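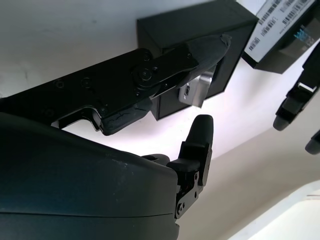
Según Ohemaa Frimpong, una pinza se revisa por las yemas y después por los tornillos, y quien empieza por el ordenador pierde la mañana. Lo repite cada vez que alguien nuevo entra en el taller de Nutwood y encuentra los dos brazos de la celda en rojo.

La celda se llama Letament y lleva en marcha desde marzo. Son dos brazos montados a los lados de una mesa blanca, con una herramienta intercambiable en cada muñeca. Unos días trabajan con pinzas de dos dedos y otros con manos de varios dedos, según lo que pida el cliente. La montó Adjei, una empresa pequeña que se dedica a poner a punto equipos de manipulación para terceros, y la mantiene el mismo equipo que la instaló. El programa que coordina los movimientos, Unosska, también es suyo.

El encargo era manejar cajas pequeñas y piezas sueltas sin cambiar de puesto. Los movimientos no tienen nada de espectacular: acercarse, cerrar, levantar, girar y dejar. Lo que da trabajo es que la celda haga lo mismo por la tarde que por la mañana, y de eso depende la mayor parte de las horas que el equipo dedica a la máquina.

La jornada empieza a las ocho con los brazos sin tensión. Frimpong pasa un dedo por las almohadillas de goma de cada pinza y busca zonas lisas, grietas o bordes levantados. La goma de la punta se gasta antes que la del cuerpo del dedo, y no se gasta igual en los dos lados. Una almohadilla pulida agarra bien el cartón y mal el metal, de modo que el fallo puede tardar días en aparecer si solo se mueven cajas. Por eso la prueba de la mañana incluye siempre una pieza metálica.

Las almohadillas se cambian por parejas. Al principio se cambiaba solo la dañada y el agarre quedaba torcido: la goma nueva empujaba más que la vieja y la pieza giraba un poco al cerrar. En el cuaderno del taller hay dos páginas enteras sobre este asunto, con letra de tres personas distintas. La última anotación dice «las dos, siempre».

Después vienen los pivotes. Cada dedo se mueve con un juego de placas articuladas, y la holgura se nota antes con la mano que con el programa. Frimpong sujeta el cuerpo de la pinza y mueve la punta de lado. Si hay juego, marca la articulación con un punto de rotulador y la desmonta al terminar el turno. Cuando el juego es grande no espera y para la celda.

Los tornillos se aprietan con llave dinamométrica y se anotan. La muñeca se revisa cada 500 ciclos de cambio de herramienta y el juego completo de articulaciones cada 1000. Son cifras propias, sacadas de lo que ha fallado en esta celda y con estas piezas, y el equipo no las recomienda a otros. En un taller con más polvo o con cargas más pesadas habría que acortarlas.

El cambio de pinza a mano es el momento más delicado. La mano pesa más, lleva más cables y tiene el centro de gravedad más lejos de la muñeca. Hay que decirle al brazo lo que lleva puesto antes de soltar los frenos, y Unosska no deja arrancar si la herramienta declarada y el peso medido no cuadran. El procedimiento completo tiene 11 pasos, impresos en una hoja plastificada que cuelga del armario. El sexto, comprobar el recorrido del cable con el brazo doblado, se añadió en abril tras una avería.

La avería fue sencilla. El cable bajaba junto al antebrazo con una brida demasiado apretada, y al girar la muñeca hasta el final tiraba del conector. La mano perdía la comunicación durante un instante y la recuperaba sola. En el registro aparecía como un error de red, y durante casi una semana se buscó en la red. Se cambió un conmutador que estaba bien. El fallo salió cuando alguien repitió el giro despacio, con la otra mano puesta en el conector.

Desde entonces se deja un bucle de cable a la altura de la muñeca y las bridas se cierran con el brazo en la postura más incómoda de todas las que va a usar.

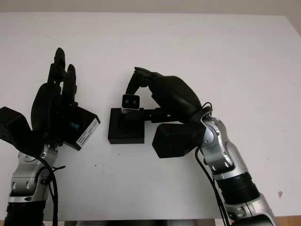

Un lector nos escribió, después de que adelantáramos en la web parte de este reportaje, que todo eso le parecía mucha ceremonia y que en su fábrica las cámaras se calibran una vez al año y nadie se queja. En Nutwood no discuten que pueda bastar. Depende de cuánto se toquen las herramientas. En una línea que hace siempre la misma operación, una cámara fija puede pasar meses sin moverse. En Letament las muñecas se desmontan varias veces por semana, y cada desmontaje deja la herramienta en una posición ligeramente distinta.

La calibración se hace por la tarde, con las persianas bajadas y la luz del techo encendida, para que las condiciones no cambien de un día a otro. Se despeja la mesa de piezas de trabajo, se coloca la referencia y cada brazo recorre una serie de 40 posturas. En cada una se detiene, espera a que desaparezca la vibración y toma la medida. Si una postura sale mal se repite esa sola. Si salen mal varias seguidas, lo normal es que haya algo flojo y se vuelve a los tornillos.

Con dos brazos hay una dificultad añadida. Cada uno puede estar bien calibrado por su cuenta y no coincidir con el otro. Se ve cuando tienen que pasarse un objeto: uno lo ofrece donde cree que está el punto de entrega y el otro cierra un poco al lado. La solución del equipo es terminar siempre con una maniobra conjunta, en la que las dos herramientas se acercan al mismo punto a velocidad reducida. Una persona se queda junto a la parada de emergencia mientras dura.

También se limpia. Un paño sin pelusa para las lentes y otro para las gomas, que no se mezclan. El alcohol se usa poco, porque reseca las almohadillas, y nunca con la herramienta en tensión. La mesa se repasa al final. Las motas y marcas que quedan en la superficie no molestan para agarrar, pero alguna vez han confundido al programa de visión, que tomó una por el borde de una pieza.

El coste de todo esto se mide en tiempo. La revisión de la mañana ocupa media hora y la calibración, algo más. En Adjei calculan que se ha recuperado de sobra con las paradas que ya no hay, aunque reconocen que no llevaron un registro decente de las primeras semanas y que la comparación es floja. El cliente, de momento, no ha pedido otra.

Los repuestos son otra cuestión. En el armario hay almohadillas, tornillos de las medidas habituales, dos juegos de placas y un cable completo. Falta un módulo de muñeca, que es caro y tarda en llegar. Si se rompe uno, la celda trabajará con un solo brazo hasta que llegue el otro, y el programa ya tiene preparada esa configuración. Se ha probado dos veces. Va más lenta y hay piezas que no puede girar.
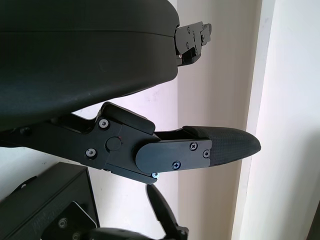

Con un brazo parado, además, el orden de mantenimiento cambia. El que sigue en servicio acumula los ciclos de los dos, así que la revisión de articulaciones se adelanta y las gomas se miran a mediodía, además de a primera hora. En la segunda prueba se olvidó y a última hora la pinza empezó a soltar piezas. No hubo daños, pero se añadió una línea al cuaderno.

El cuaderno es de papel y va a seguir siéndolo. Hubo un intento de pasarlo a una tableta que duró tres semanas. Con guantes no se escribía bien y las anotaciones se quedaban en dos palabras. Ahora se escribe a mano y, una vez al mes, alguien copia en Unosska lo que afecta a los intervalos de revisión. Es una tarea que se turnan y que no gusta a ninguno.

Para el otoño está previsto cambiar el acople de las muñecas por uno con guía, que debería dejar la herramienta siempre en el mismo sitio. Si cumple, la calibración pasará de hacerse tras cada cambio a hacerse una vez por semana. Frimpong quiere verlo funcionando con más de 500 cambios antes de tocar la hoja del armario.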